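Workshop notebook, Indcombe
June 2019

Picking up where I left off before the heat got into the back store. I finally had a long morning to myself with the Flivthorpe walnut ink, and I'm glad I waited, because it has mellowed beautifully in the jar (Shahnaz says it smells like a wet garden shed, and I can't argue with her, though I rather like it). I strained it through old muslin twice and left the sludge at the bottom for dyeing cord.

The batch was started back in November with the hulls Anderson Coutinho brought over in a feed sack, simmered gently for two days with the lid half on. I wrote then that it looked thin. I take that back! One coat on the Drindeo paper gives a soft tan, a second coat goes properly brown, and a third is nearly too much, with a shine I don't care for. Next time I'd stop at two and let it rest overnight between them.
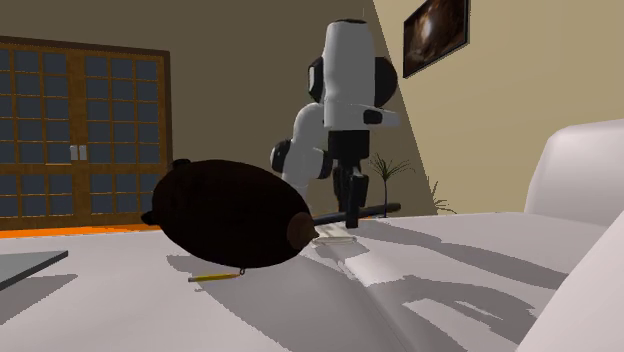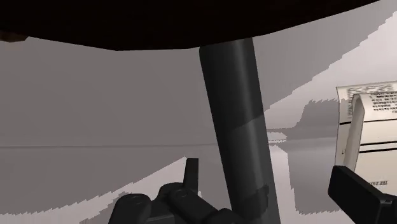

Rendered views, both with dark brown in them.

Shahnaz Siriwardena tried the same ink with a steel nib on the Vasconcelos ledger sheets, and it feathered badly, poor thing. A pinch more gum arabic helped, and so did warming the jar in a bowl of water beforehand. I'd still choose a reed pen for it, or a soft brush if you have the patience. She is copying out the heading from the old parish account, the one that ends in the sum of 1,857, and wants the numerals darker than the words, so we'll need a small jar boiled down by roughly half.

Strips 1 to 7 are taped inside the cupboard door, where they get no sun, and their twins are on the south windowsill under a sheet of glass. Please don't tidy them away, even if they look like rubbish. I want to see them side by side when the summer is over.

Still to do: more cloves for the big jar, new labels (the old ones have gone illegible with drips), and ask Anderson whether the tree by his gate is likely to have a good crop. If it is, I'll bring my own sack.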